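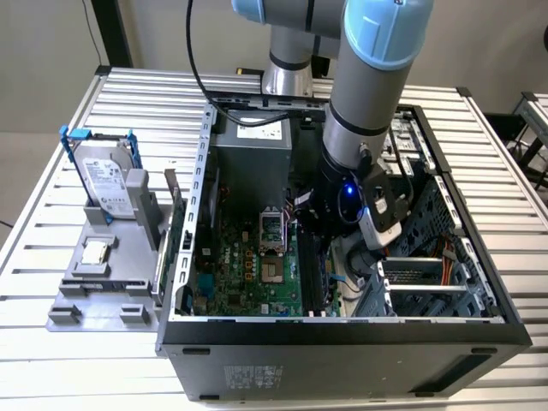

Demonstration Recording: Frequently Asked Questions

Which tasks can I teach by hand guiding?
Pick, place and lift motions where the path matters more than the contact force. Placing a hard drive on a tray is a good candidate. For memory modules and processors, use remote control, as your hand on the wrist adds load to the force reading.

How many demonstrations does a task need?
Start with 40. The Skumine desktop disassembly set holds 339 across 14 subtasks, and the subtasks with the fewest recordings are the ones that fail most often.

Does the tower have to be in the same position each time?
No. Shift it a little between recordings. Keep the fixture tray bolted down, because tray positions are stored as fixed points.

Can I pause during a recording?
Yes, for up to two seconds. Longer pauses are trimmed by Prosteo on import.

What happens if I drop a part?
Stop, mark the recording as failed and start again. Do not delete it. Failed recordings are used to train the grasp check.

Why does the arm feel heavy in hand guiding mode?
The payload setting is usually wrong. Enter the gripper mass again after every finger change, then restart the mode.

Is there a storage limit?
Each Merkier workspace keeps 2,000 recordings. Export older ones before you reach the limit.

Can I mix hand-guided and remote recordings?
Yes, if both were made with the same gripper fingers. Tag the method in the Hijazi export form.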